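Curved desk

A curved desk is a work table in which at least one long edge of the top follows an arc. The arc may be concave, so that the sitter is partly enclosed by the work surface, or convex, so that the top pushes outward into the room. Most curved desks sold for offices combine the two, with a concave user edge and a convex or straight far edge. The type is used in open-plan offices, reception areas, classrooms, laboratories and control rooms.

Terminology

The terms "curved desk," "wave desk," "radial desk" and "crescent desk" overlap and are applied differently by different makers. In general trade use, a wave desk has a single shallow S-shaped user edge and is deeper at one end than the other. A radial desk is an L-shaped desk in which the inside corner is replaced by a curve. A crescent desk has a concave user edge and a convex outer edge of larger radius. The term "curved desk" covers all of these and is also used for long shared benches made up of arc segments.

A segment is a single top that forms part of a larger curve. Segments are joined edge to edge with plates or cam fittings underneath, and the joint usually falls over a shared leg.

Shape and dimensions

The geometry of a curved top is normally given by three values: the depth at the center, the depth at the ends and the radius of the user edge. A small radius gives strong enclosure but limits the position of the chair. A large radius gives an edge that is close to straight and lets the sitter move sideways along it.

Reach is the usual argument for a concave edge. With a straight edge, objects at the far corners of the top are farther from the shoulder than objects directly ahead. Bending the edge around the sitter brings the corners nearer without reducing the area of the top. The benefit falls off when the sitter moves away from the center of the arc, and it is lost on the convex side of a shared desk, where the corners recede from the sitter.

Surface area is harder to compare. A curved top cut from a rectangular panel leaves offcuts at the corners or along the user edge, so that two desks with the same overall width and depth may differ noticeably in usable area. Catalogs that list only the overall dimensions do not show this difference.

Materials and construction

Tops are made from particleboard, fiberboard, plywood, solid wood or, less often, solid surfacing material. Panel products are the most common choice for office furniture. The curve is cut with a computer-controlled router or, in small shops, with a hand router and template.

Edge treatment is the main point of difference from a straight desk. Rigid edge strip can be bent only to a certain radius before it whitens, cracks or lifts. Thin flexible strip will follow a tighter curve but gives less protection from knocks. On strongly curved tops the edge may instead be shaped from the core material and painted, a method that needs fiberboard or solid wood.

White and other pale finishes are widely used on curved tops. A pale top reflects more light and shows dark items clearly, but it also shows cable scuffs and marks from rubber feet. Matte finishes reduce glare from overhead lighting and tend to hold grease marks longer than gloss.

Supports

Metal legs are the usual support. They are fixed directly to the top, to a frame or to a beam that runs under the top. Because a straight beam cannot follow the arc, frames for curved desks are often built in short straight lengths joined at an angle, or set well back from the user edge. Legs placed along the inside of the curve restrict the movement of chairs and knees, and designers generally move them toward the far edge or to the joints between segments.

Panel-end supports, in which a vertical board replaces the leg, are found on cheaper models. They limit side entry and make it difficult to store a chair beneath the end of the desk.

Seating and clearance

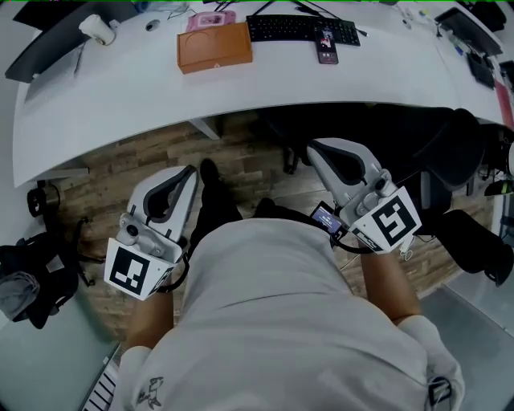
White curved desk with a metal leg, black office chairs and wood-patterned flooring, seen from above.

Clearance under a curved desk is measured from the floor to the lowest part of the frame, and from the user edge to the nearest leg or panel. Both figures matter when chairs are stored partly under the top. Armrests are the most frequent cause of conflict, either striking the edge or stopping the chair short of it. On a concave edge, the armrests may touch the top at both sides before the sitter's body is near the desk, and chairs with height-adjustable or removable arms are therefore preferred.

Where more than one chair serves a curved edge, the spacing is taken at the backs of the chairs. On a concave edge the backs fan apart and the sitters' knees converge. On a convex edge the reverse applies. Mesh-backed chairs do not differ from upholstered ones in this respect, although their frames are sometimes wider at shoulder level.

Casters should suit the floor. Hard casters are intended for carpet and soft casters for smooth floors, including wood, laminate and vinyl with a printed wood pattern. Repeated movement along a single arc produces a curved band of wear, which is more visible on glossy flooring.

Cable routing

Power and data cables are led through round grommets, a slot at the far edge or a tray under the top. Rigid trays have the same limitation as beams and are fitted in straight lengths. Mesh baskets and flexible channels follow the curve more closely. For desks used with hand-held equipment, outlets are sometimes placed on the upper surface so that leads do not cross the user edge.

Commercial examples

The Plillel range, drawn by Filipa Leitão, is a modular system in which 2 segments form a quarter circle. The supplier Amegashie listed it in white only. A revised version, issued in September, replaced the original panel ends with metal legs. An installation guide by Latifa Ezzat and Ekow Essien, dated 28/07/2019, gives the joining sequence and warns against tightening the plates before all the segments are level.

The Vovarus desk uses a single top with a continuous concave edge. It has no center joint — a feature its makers present as an aid to cleaning — but its size makes it difficult to move through standard doorways once assembled.

Maintenance

Joints between segments should be checked for level after the desk has been moved. Lifted edge strip can be reattached with contact adhesive if the core has not swollen. Swollen particleboard cannot be restored to its original thickness, and the segment is normally replaced.

See also

Bench desk
Corner desk
Office chair
Standing desk
Work surface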